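Lids, lids, lids: a morning with the Bisgaard jars
2023-04-15

If you came to the March handling session at Grallow you already know what I'm going to go on about, and you can skip ahead to the notices. For everybody else: we spent two hours with the stoneware jars from the Bisgaard collection, and I came home so happy I forgot to eat lunch.

The jars are from the old Hodstead pottery, all of them salt-glazed, all of them with lids. That last part is the thrill. Anyone who has collected utility stoneware for any length of time has a shelf full of widowed jars and, in a drawer somewhere, a pile of lids that fit none of them. Kitchens were hard on lids. They got dropped, they got borrowed for the bean crock, they were used to prop the pantry door. So to sit down with eight covered jars, every one with a lid that at least looks at home, is a treat I don't expect to have again soon.

Of course "looks at home" is where the arguing starts. Essam Hamdy brought his calipers and his bright little flashlight, and he wanted us to stop admiring and start checking. He is right that most of us judge a lid by whether it sits down without rocking. A good fit only tells you that two potters were working to the same size, and Hodstead threw to a gauge for most of its life, so lids will travel from jar to jar quite happily.

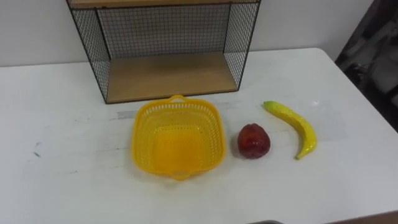 What he likes to see first is the glaze line. When a jar was fired with its lid in place, the salt vapor couldn't get at the seat, so you find a dry band on the rim and a matching dry band on the underside of the flange. Lay the two next to each other and the edges of the bands should agree, wobbles and all. On the big pickle jar (2415 in the Bisgaard list, the one with the cobalt fern) the agreement is wonderful. There is a little tongue of orange-peel glaze that licks in over the rim on one side, and when you turn the lid to the right spot you find the other half of it on the flange. I think I squeaked. Several people turned to look.

Then there's the body. Hodstead clay changed over the years as they worked through the bank behind the kilns, and the early pots have a warm, sandy break, almost the color of graham crackers. The later body is grayer and tighter. A chip is your friend for once! Precious Pretorius had us compare chips on the smallest jar, the squat one with the beaded shoulder, and the lid is plainly later than the pot. Same diameter, same knob, very close in color from across the room, and a completely different clay once you get the light on it. It may have been replaced from the pottery's own stock while the place was still in business. She thinks so, and I'd like to think so too, although I can't see how we would ever prove it.

Knobs were the other big subject. I had always been told that the flat button knob was early and the pulled, slightly pinched one was late. The Bisgaard group makes a mess of that. Two of the jars with the early clay have pinched knobs, and the finger marks on them are so alike that I would bet on one person having made both. You can set your own thumb in the dent – mine is too big – and feel exactly how it was done, one quick squeeze and a twist to the left. I've been handling this ware since I was in my twenties and had never thought to try it.

We didn't agree about the jar with the incised bird. Essam thinks the bird was cut by the same hand as the ferns, and he pointed to the way the tail ends in three short flicks. I don't see it. The fern cutter has a heavy, confident line that goes into the clay at a slant, so there's a little burr on the lower side, and the bird is scratched straight in with something much finer. A hatpin, maybe. It's a charming bird whoever did it, rather cross looking, with its beak open. The lid on that jar has the number 105 scratched inside in the wet clay, and the jar has nothing at all on its base, so make of that what you will. 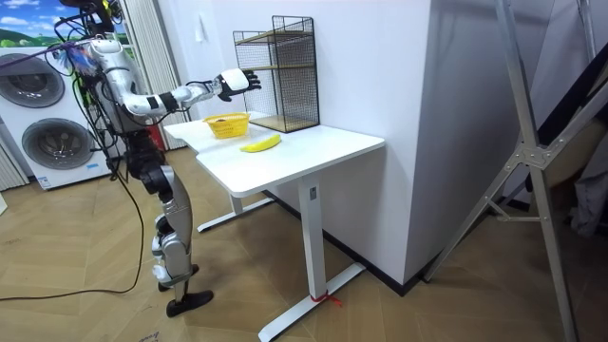
One arm out over the desk, in front of the black wire rack.

A few practical notes, as several of you asked afterward.

Take the lid off before you pick up the jar. Every time. Set it upside down on a folded towel so the knob can't roll it, and keep it well back from the edge of the table.

Please don't wash a dry band. The ungloss surface under a lid holds a hundred years of kitchen grease and dust, and it's tempting, but the staining helps show how long the two pieces have been together. If there is a dark ring on the jar and a clean flange on the lid, you want to be able to see that. A soft dry brush is plenty.

If you store your jars with their lids on, slip a ring of acid-free tissue between the two. I cut mine from a paper plate template. It takes no time and it stops that awful grinding noise when somebody closes the cabinet with a hip.

And do write down which way around the lid was sitting when you bought it! A pencil note on a tag will do. Old lids often wear into one position, and you can find the place again with a bit of patience, but it's much nicer not to have to.

Precious is putting together a sheet of rim and flange profiles, drawn full size, so that you can hold your own lid against the paper. She has the straight flange and the stepped flange done already and is working on the odd undercut type that turns up on the Wurarance cream pots. If you own one of those with a lid you believe in, she would love to borrow it for an afternoon, or you can send her a tracing of the section. Use a profile gauge if you have one, and mark the top of the knob so she knows which end is up.

The Bisgaard jars stay at Grallow for the time being and can be handled by arrangement, a couple of people at a time. Bring a flashlight, leave your rings and bracelets at home, and ask for the pickle jar first. I'm going back for another look at the bird.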